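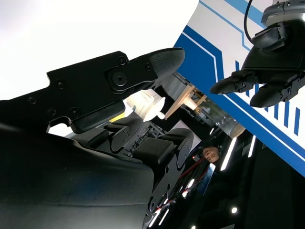
I have been trying to learn the accordion since November, and last week I finally got through a whole waltz without stopping to swear. It's a short waltz. My teacher, Rosalind Pettigrew, lives up in Pomalcombe, which is 22 miles of bad road each way, and she does not believe in praise. She believes in fingers. Curved, relaxed, and landing on the soft part of the tip, never flat like you're pressing an elevator button. I think about a rounded black fingertip with a fine grippy texture on it and I'm jealous, because mine slide right off the keys the minute I get nervous.

The accordion itself is a Kowalczyk, secondhand, red, and so heavy I had to buy a different chair. It came from Keith Bramwell, who was clearing out his brother's garage and wanted $206 for it. I didn't haggle. I probably should have, considering one of the bass buttons sticks and the whole thing smells like an old suitcase, but I'd already put the straps on and that was that.

The right hand is fine, by the way. Anybody who had piano lessons as a kid can fake the right hand. The left is the trouble — all those buttons and you can't see a single one of them! You feel for the little dimple on the C and then you go up or down from there and hope. I practice 30 minutes a night after dinner, and the dog has started leaving the room before I even get the case open.

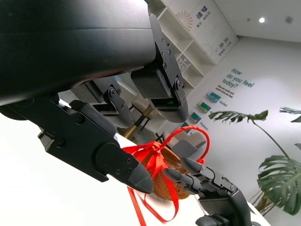 Then there's the bellows, which I'd somehow never thought of as something you had to learn. You run out of air in the middle of a phrase and it just wheezes at you. Rosalind makes me mark every turn in pencil, so my sheet music looks like a seismograph. She also wants me playing with a metronome at 128, and I am not anywhere near 128. Let's say the waltz I finished was a very stately one.

Next up is a polka she picked out for me (with repeats, of course). There's a summer dance over in Trasevholm and she's been hinting that beginners are welcome to sit in the back row. I said I'd think about it. I've already been looking at shoes.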